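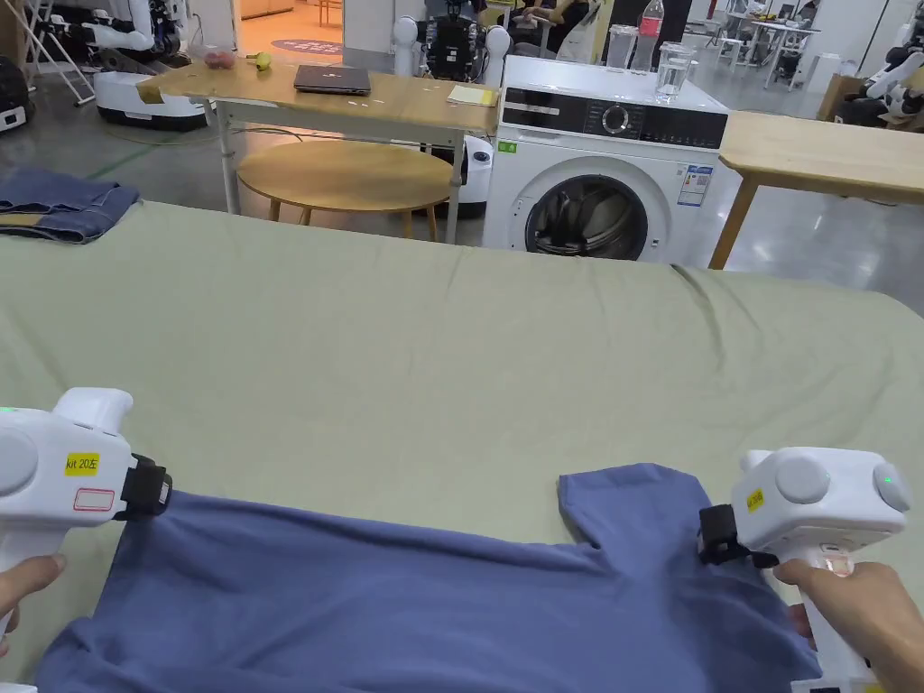
Kinga Virág wrote back to my first draft that I had the whole thing upside down: people don't pick a place to fold, she said, they pick a place to dump the basket, and the folding happens wherever the pile landed. I argued with her for a week. Then I went back through the diaries and, well, she had a point, so section 4 got rewritten and you're reading the new one.

4.2 Tables and beds

The Prirent diaries gave us 102 households and a bit over 4000 entries on what happened to clean clothes between the dryer (or the line) and the drawer. I'd asked people to write down the surface they used, and I was expecting the sofa to win by a mile. It didn't! Tables and beds between them swallowed most of the entries, and they get used so differently that I've stopped treating "folding surface" as one thing.

Take the table first. When it's near the washer, it tends to be a working table that does other jobs too. Figure 1 is a good one for this: the T-shirt is spread out on a green cloth, a folded pair of jeans is over at the edge, and the washer is just beyond, with a bottle, a glass and a pitcher on top of it. There's a closed laptop and a notepad on the table next to it. I love how ordinary that is. Our diary people said again and again that they'd clear just enough room for one item, fold it, push it to the side and start the next. The finished stuff creeps along the edge until somebody needs the table for dinner.

The cloth matters more than I'd guessed. Reshma Mathebula had been telling me from the start that cotton jersey slides on bare wood and that a cloth stops the hem from wandering off while you're dealing with the sleeves, and 80 of the entries mention putting down a towel or a blanket for just that reason. Nobody in the Grevano pilot had brought it up, but then the Grevano form only had checkboxes.

Beds are another story. You get far more room, so long things like pants and sheets end up there, and people lay them out full length before they do anything else.

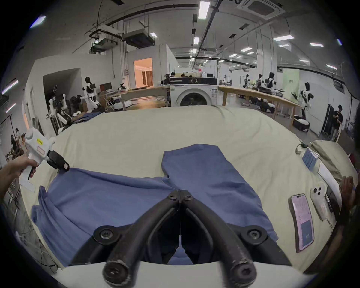

The trouble is that a bed is soft. Press down on a crease and the mattress gives, so the crease never gets as sharp as it would on a table, and a fair few people told us they'd fold pants on the bed and then go over them again on a dresser or against their chest. Others didn't mind one bit (I'm in this camp, my pants have never had a crease in their life). The bed has a built-in deadline too. You can leave shirts on a table for three days, but come bedtime the pile has to go somewhere, and in our entries it was either the drawer or the chair. I'd love to report the split, but the chair question was added late and only 600 entries have it, so I'm leaving it for the Cardoso follow-up.

Section 4.3 gets into socks, which behave like nothing else in this study.

Resivon Working Papers | October 2024 | Contact the editors | Copyright the authors | Back to top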